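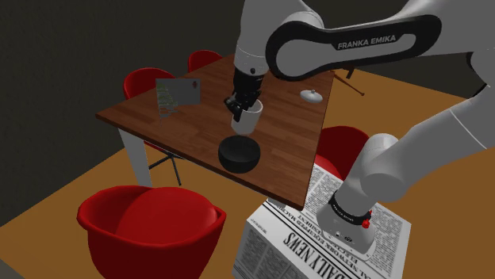 The simulated arm holding a mug just above the table, with the bowl in front of it.

Mug and bowl: your first pick-and-place in the simulator

Welcome to the first proper task of the Drernum robotics club! By the end of this page you'll have written a program that picks up a mug, carries it over a bowl and sets it down on the far side. It all runs on your own laptop, so you can knock things over as often as you like.

Before you start

You need the club simulator, Trondetti, version 3 or later, and the kitchen table world from the shared folder. If you did the joint-wiggling exercise you already have both. Load the world and press Reset once. Zoom out until the whole arm fits in the window, base included, and then turn the view so the table corner points towards you. I find depth much easier to judge from there.

Step 1: find the mug

Open the object list and click on the white mug. Write down its x, y and z. The z value is measured from the middle of the mug and you want to grip higher than that, close to the rim. Add a bit to z and save the result as your grasp point.

Step 2: make a hover point

Copy the grasp point and raise it by 99 mm. This is your hover point, and the arm should always go there first with the fingers open. Skip it and the fingers will come in sideways and send the mug across the table (we've all done it, and it does make a great noise).

Step 3: close and check

Move down slowly, close the fingers, then wait half a second before doing anything else. Now read the finger gap. A gap of zero means you've missed, so print a message and stop the program there. Please do put this check in! It saves so much head-scratching later.

Step 4: lift and carry

Go back up to the hover point before moving across. Your first lift can be tiny, only enough to get the mug off the wood, so you can see whether the grip holds. For the real run, use the full height. The bowl is wide and shallow, but its rim will still catch a low mug. Leave the lid on the right of the table alone for now, we'll use it in June.

Step 5: put it down

Lower the mug until the contact light in the side panel turns green, open the fingers, and go straight up. Going straight up matters a lot. Any sideways movement and you'll tip the mug you've just placed so nicely.

Make it harder

Once it works, set the random seed to 2446 and run it again. That seed shifts the mug and the bowl, so any numbers you typed in by hand will be wrong and you'll have to read the positions from the object list in code. Then try 7 different seeds of your own in a row without touching the program. Anyone who gets a clean set can move on to the Koskela stacking task, and that one is brilliant fun.

If the arm refuses to move

Check the red text in the console. "Out of reach" nearly always means you've mixed up metres and millimetres. "Joint limit" means the wrist has turned as far as it can, so turn the gripper half a circle and try again.

Save your program in the Kovdale folder with your initials in the file name. Last updated April 12, 2022.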